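Edge-jointed strip tops (bench, island or desk) move across the grain with the seasons. A top 100 cm deep will change noticeably between a dry winter and a humid May, and finish failures nearly always begin at end grain. The notes below cover inspection, spot repair and re-oiling. They assume an oil or hardwax finish. Lacquered tops need a different approach.

## Inspect before sanding

Clear the section to be checked and wipe it with a cloth wrung out in warm water. Let it dry for 22 minutes or so. Look along the surface at a low angle, with a lamp at the far side. Butt joints between strips are the first places to check:

- a dark line at the joint indicates water under the finish
- a ridge that catches a fingernail indicates swelling
- a dull halo indicates finish wear only

A colour difference between neighbouring strips is normal. Strips are sorted by width and length, seldom by colour, and a pinkish strip next to a grey one will stay that way after oiling. Do not try to sand it out.

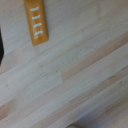
*Butt joint a little left of centre, with a warmer pinkish-tan strip running off to its right. Orange piece with white dashes at the top.*

## Spot repair at a butt joint

1. Mask 5 cm either side of the joint.
2. Sand by hand with 100 grit on a cork block, always along the grain. Six to eight strokes, then check.
3. Vacuum. Do not use a tack cloth on bare wood; the residue can interfere with oil.
4. If the joint is open, work in filler with a flexible blade. Allari fine filler in the pale shade dries slightly darker than the tin suggests — test it on an offcut.
5. Move to 150 grit, then 190 if the Plesodero sheets are what you have. The usual 180 does the same job.
6. Remove the masking and feather the edge of the repair with the last grit used.

Gunnlaugur Skov prefers to wet the joint once between grits to raise the grain. It adds an hour of drying and gives a smoother result on beech. On oak the difference is small.

## Oiling

Apply a thin coat with a lint-free cloth, leave it for 15 minutes and buff off everything that has not soaked in. Mandagi hard oil needs two coats, with overnight drying between them. A third coat on butt joints only is worthwhile near a sink.

Lay used cloths flat outdoors to dry, or put them in a sealed metal tin filled with water. Oily cloths left in a heap can self-heat and ignite.

## Daily use

- Put a mat under anything with rubber feet. Plasticizer can migrate into the oil and leave a mark.
- Drag nothing across a repaired joint for the first week.
- Keep vinegar cleaners off the surface. Neutral soap, well diluted, is enough.
- Re-oil when a drop of water no longer beads.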